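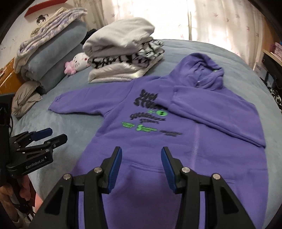
Hooded sweatshirt with a printed chest, spread out on the bed.

Kalia 502 Folding Drying Rack: Review After One Winter
Posted April 3, 2020

I live in an apartment in Erketis on the third floor, without a balcony and without a dryer. The building has a drying room in the basement, but it is locked in the evening and it smells of paint. So all my laundry dries inside the apartment, and for this reason I have quite strong opinions on drying racks.

Before the Kalia I had a Rahman rack, the simple one with white plastic coating on the wires. It served me for several years. In the end the coating cracked near the joints and I found small rust spots on two pillowcases. The rust did not wash out. I decided that the next rack must be stainless steel and must not have any coating at all, and the Kalia 502 was the only one of this kind in the Harneck store near me. I paid the normal price for it, there was no discount.

Assembly

There is nearly nothing to assemble. The rack comes in a flat box, the frame is already put together, and you only push four plastic feet onto the ends of the legs. One foot was very tight. I put it in warm water for a few minutes and then it went on. The instruction sheet has only drawings, and the drawing for the wings is wrong, or at least it shows the locking bar on the other side from where it was on mine.

The wings

The rack has a middle part and two wings, with 14 bars in total. You lift each wing and put a metal bar under it, and the bar has three notches, so the wing can be flat, a little raised, or high. I use the flat position for sweaters and the high position when I need to pass behind the rack to the window. The notches are deep enough and the wing has never fallen down, also when I loaded it only on one side, which with the Rahman was always a problem.

The distance between the bars is a good one. With the old rack, socks on neighboring wires touched each other and stayed damp in the place where they touched. Here I can hang a sock on every bar and there is still some air. For shirts on hangers it is less practical. The bars are round and smooth, and the hangers slide together to the middle, so I put a clothespin between them.

Thick clothes

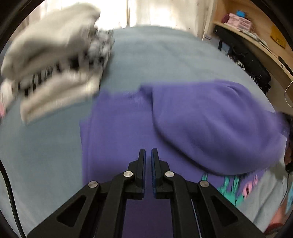
Thick cotton is the real test for any rack in an apartment. T-shirts and underwear are dry by the next morning on anything, even on the back of a chair. A hooded sweatshirt is different: the cotton is heavy, the hood lies folded on itself, and the pocket on the front has a double layer. Something like the purple sweatshirt, spread out on the bed, shows well how much surface you have to find a place for. Over a single bar it would hang in two thick layers, and the inside would need a very long time. On the Kalia I lay such a piece across one whole wing in the flat position, with the hood hanging down over the end. In January, with the radiator on low, a sweatshirt washed in the evening was dry the next evening, except the seam of the pocket. On the Rahman it was always one more day.

I also want to say something about printed clothes, although it is not the fault of the rack. Turn them inside out before you hang them. The steel bars leave a line in the fabric if the piece is very wet, and on a rubber print this line does not go away so easily. On plain cotton it disappears after the first time you wear it.

Sheets and blankets

For a fitted sheet the rack is good enough, if you fold the sheet once and turn it after some hours. A cover for a big comforter is too much. It hangs down to the floor on both sides and closes the air under the rack, and then everything that is below it stays wet. I now dry the comforter cover over the door and keep the rack for the pillowcases. A plush blanket I tried once. It took three days and I will not do it again in winter.

Weight and stability

Kalia writes on the box that the rack can carry 13 kilograms of wet laundry. I did not weigh mine, but I have put a full machine on it many times, including jeans and towels, and the bars in the middle do not bend. The outer bars of the wings bend a little under wet jeans and come back afterwards. When the rack is full I can still push it over the wooden floor with one hand. On the carpet in the bedroom it does not want to move and I have to lift it.

What I do not like

The hinge makes a loud noise when you close the rack. I wash late, after work, and my neighbor below goes to bed early, so I close it slowly and with a towel in between. There is also no lock for the closed position. If you carry the rack folded, one leg opens by itself and hits the door frame -- I already have two marks in the paint. I have put a thick rubber band around the legs, and this works, but for this price I would expect a small clip.

The plastic feet leave gray marks on a light floor. They come off with a damp cloth.

Folded, it is thin enough to stand behind the bedroom door, and this was important for me. It does not fit under my bed, the legs are a few centimeters too high.

Would I buy it again?

Yes, but I would look first if there is a newer version with a clip. For one person or two persons it is a good size. For a family with children I think it is too small, and you would need two of them, and then a simple ceiling rack is maybe cheaper.

I have no rust until now, also not at the screws. I will look again in May, when the windows are open and the rack goes to the kitchen for the summer, and I will add a line under this review if something has changed.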